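Intro to Game Systems
Week 6 handout: Turn order and who gets to go next

Welcome back, everybody. Last week we ran long on damage formulas (my fault, I do love a damage formula), so this handout picks up the part we skipped and then carries on into turn order proper. Please read it before lab, because Estíbaliz Echevarría will be running the paper prototypes and she will expect you to know what a speed tie is.

Leftovers from last week

We said that a subtractive formula, attack minus defense, feels fair when the numbers are small and gets strange when they grow. Take Ketomwood, the practice game we use all term. A knight with 14 attack hits a guard with 13 defense for a single point. Give that same knight one ordinary sword and he may be doing four or five times as much. Players notice this! They will put every coin they have into swords and never look at the rest of your shop, and you'll wonder why you bothered drawing the hats.

Three ways to order turns

Side-based. All of my people go, then all of yours. It's easy to explain and easy to code, and it lets players set up lovely little combinations. The trouble is that whoever goes first may flatten the other side before it has moved at all. If you use this one, look hard at your opening round.

Round-based with speed. Everyone acts once per round, fastest first. Ties have to be settled somehow, and you should write down how on page one of your rules. A coin flip is fine. "Player side wins ties" is also fine, and kinder to beginners.

Timeline. There are no rounds. Each character has a counter, and when it fills up they act. Heavy moves push you further back in line. My old friend Cayetano Toledo used this in Irilell, a small tactics game he made mostly at his kitchen table, and he told our class once that he rebuilt the timeline display more times than he rebuilt the combat.

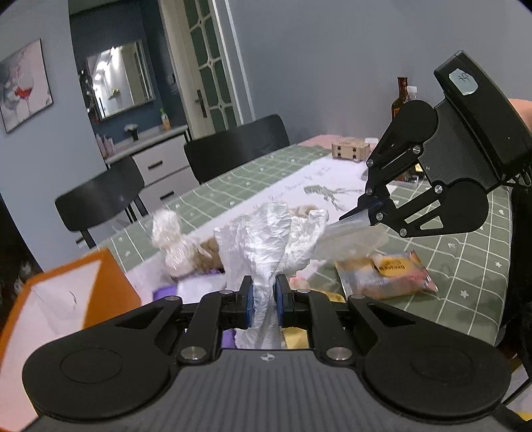

White plastic bag on a checkered tablecloth with a printed runner.

Back to the timeline for a moment, since it's the one most of you will want to try. The usual way to do it is to give everyone a counter that starts at zero and add their speed on every tick. When the counter reaches the threshold, they act, and you subtract the threshold and keep whatever is left over. Do keep the leftover. If you reset to zero instead, a character who overshoots by a lot is being robbed a little on every turn, and over a long fight it adds up.

Worked example

The threshold is 434. Imai the archer has a speed of 264. Markden the ogre has a speed of 13.

After one tick Imai is at 264. After two she is at 528, so she acts and keeps 94. Markden is at 26. He needs 34 ticks to take his first turn, and by then Imai has had twenty. Poor Markden. On paper those speeds looked like "fast" and "slow," but in play they mean one character is in the fight and the other is furniture. Keep your fastest speed within two or three times your slowest until you have a good reason to stretch it.

For lab

Bring a pencil, two six-sided dice and your character sheets. Work in pairs, play one fight with side-based turns and the same fight again on a timeline, and write half a page on which one made you think harder about your next move.

Reading: chapter 4, and the first part of chapter 5 as far as status effects.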